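Keeping a White Table White (and the Fridge Corner Sane)

March 5, 2019
By Ülle Butkienė
7 min read

I love a white table. I love it in the morning with nothing on it, and I love it next to a fridge, where you can swing the door open, set the milk down, and close up again before the cold gets out. We had a dark one for years in Hustham and I never knew what was on it until my sleeve told me!

White shows everything, and I've come to think that's a good thing, so long as you have a two-minute routine. Mine is a damp microfiber cloth, one drop of dish soap, then a dry cloth right behind it. Work from the back edge toward yourself and finish with the corners. Drying matters more than the soap does. Most of the gray film people complain about is soap that was never wiped off.
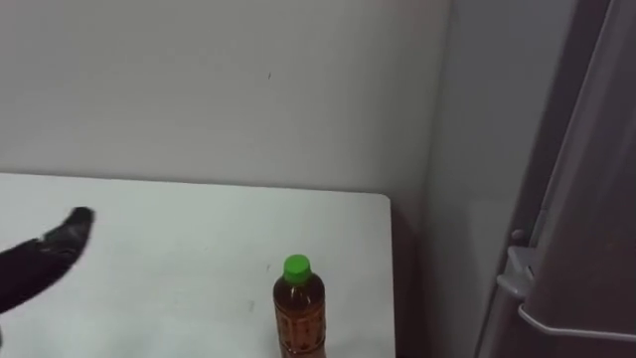

What takes a tea ring off a white tabletop?

Baking soda and water, mixed to the thickness of toothpaste. Spread it over the ring, leave it for 20 minutes, then lift it with a wet cloth and rinse twice. Please don't scrub, and keep the powdered cleansers in the bathroom.

If the ring has been there since last April, do the whole thing again the next day. My neighbor Oluf Kjærgaard swears by white vinegar, and on his kitchen counter in Cerville it works beautifully. Try it in a hidden spot first (under the lip is good) and never on stone.
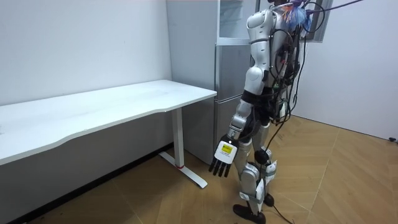

Floors next. Parquet under a desk takes a beating at the legs, and felt pads are the cheapest fix I know. Cut them a hair smaller than the foot so they don't collect fluff around the rim. A pale wood floor like this one, with a metal-legged desk on it, is very forgiving of dust but less so of grit, so run a soft broom under there before you mop. Wring the mop until your wrists complain. Standing water gets into the joints between the blocks, and then you have a much longer weekend ahead.

While you're down there, pull the fridge out a few inches if you can do it safely. The gap between a fridge and a table swallows bottle caps, magnets, and

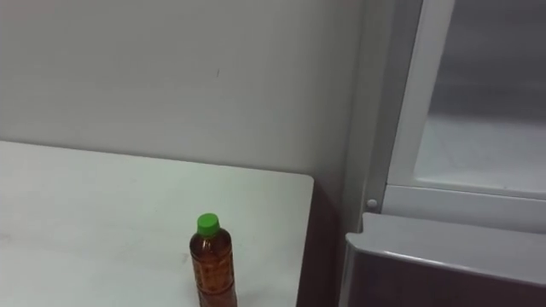 an astonishing number of grocery receipts. I wrap an old sock around a yardstick, hold it on with a rubber band, and sweep it through from front to back. So satisfying! Do the side panel of the fridge with the same damp cloth you used on the table, top to bottom, and dry it too.

Walls: a clean white eraser, the school kind, takes off most little scuffs. Rub lightly. On flat paint you can polish a shiny patch without meaning to.

Last one, and my favorite. Give drinks one parking place, a front corner you can reach without leaning over anything, and put the cap back on every single time.

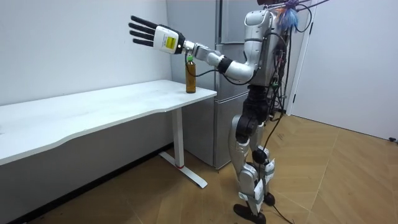 One bottle, cap on, desk otherwise clear.

Recent tips
Felt pads, cork pads, and when to use which
Defrosting without flooding the kitchen
Paneck drawer liners, one year later
Oluf's vinegar page
Getting candle wax out of parquet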